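Cloth Roses – Frequently Asked Questions

Komton makes and sells single-stem fabric roses for tables, windows and wedding work. These are the things customers ask us most. Last updated 31/10/2022.

What are the roses made of?
The petals are a woven polyester, cut and heat-shaped one at a time. The stem is wire with a wrapped paper cover. We don't use feathers, foam or real plant parts.

Which reds do you carry?
Two. Huanca is a deep red and Drarach is closer to brick. They look alike in lamplight and quite different by a window, so please order a sample stem if you are matching a dress or tablecloth.

How long is a stem?
40 cm from the base of the bloom to the end of the wire. You can shorten it with wire cutters. Kitchen scissors won't do it and will be ruined.

How much is one rose, and is there a discount for larger orders?
Prices are on the order page. The discount starts at 70 stems of one color. Mixed colors don't count toward it, sorry.

Can you fill very large orders?
Yes, up to 3000 stems, but write to us first. Anything that size ordered now will ship in January.

My rose arrived flat on one side. Is it damaged?
Probably only pressed in the box. Hold the bloom over a steaming kettle for a few seconds, keeping your fingers out of the steam, then open the outer petals by hand and let it stand upright overnight. Leave the center alone – the inner petals are glued at the base and pull out of line if you tug them.

How do I get dust off?
A soft, dry make-up brush works well. Start in the middle and brush outward. A hair dryer on the cold setting is fine too. Don't wash the bloom, and don't use furniture spray.

Will the color fade?
In direct sun, yes, over time. The deep red goes a little brown first at the rims. Turn the stem now and then if it stands in a window.

Are the uneven petal edges a fault?
No. Outer petals vary, and a ruffled rim or a curled tip is normal. The center should be wound tight, and close up you may be able to make out a fine grain on the petals.

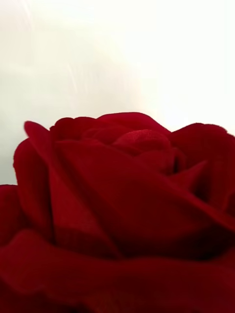 Idun Eide: I steamed mine twice and the outer petals opened nicely, but the glue at the base went soft the second time. I'd wait a full day between goes.

We agree with that, and one steaming is usually enough.

Can I return a rose?
Within 30 days if the stem hasn't been cut. Send it in the original box with the order number. Returns are handled by Eugeniusz Dudek, and refunds go back to the card you paid with.

Do you sell vases?
No. Domumport stocks a narrow one that fits our stems.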